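4.2 Setting up the bench for citrus drinks

Read this section before the first lemon is cut. The Furnthorpe bar kit comes with its own leaflet, which claims you can be ready in 2 minutes. I have never managed it in under 5, and neither has Thu Mạch, who makes far more sours than I do.

What you need

Cutting board, jigger, small glass cup, one lemon, a paring knife, a damp cloth. The leaflet also lists a "citrus station tray" (part 2497). Skip it. A plain mat does the same job and is easier to rinse in a laundry sink.

Steps

1. Wipe the table and lay the mat flat. If a corner curls, turn the mat over and leave it for a while. Weighing it down with bottles is asking for a spill.

2. Put the board in the middle of the mat, handle to your left. Left-handers can reverse this and the next two steps.

3. Stand the glass cup to the left of the board. Juice goes in here first, so you can fish out the pips before measuring.

4. Stand the jigger to the right. Check which end is which. Ours holds 60 mL in the large end, but Phong Lò measured a cheaper one at home and found it well short, whatever the stamp said. Test yours with water on a kitchen scale.

5. Wash the lemon and set it on the board. The leaflet says to roll it under your palm "to double the yield". Roll it if you like. I doubt the doubling.

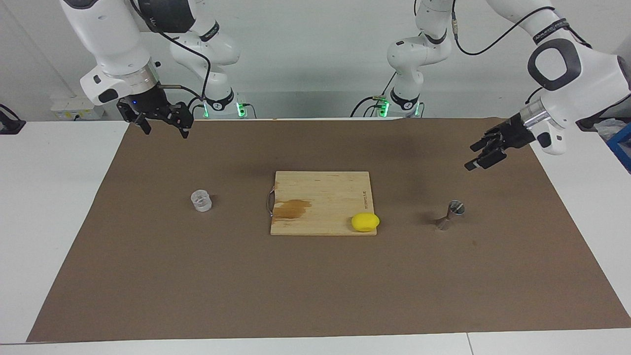

6. Bring out the knife last, and put it away again as soon as the fruit is halved.

Note: Stains on the board are normal with bitters, tea or syrup. The leaflet suggests salt and half a lemon, which lightened the colour a little on ours and used up a perfectly good half lemon. Hot soapy water is enough for hygiene.

Caution: Do not soak the board or put it in the dishwasher, even on the so-called gentle cycle. Wood splits, and the glue in a joined board can let go.

Caution: Glass cups chip at the rim. Run your eye around the edge each time and throw out any that are damaged.

For measuring and pouring, go to 4.3.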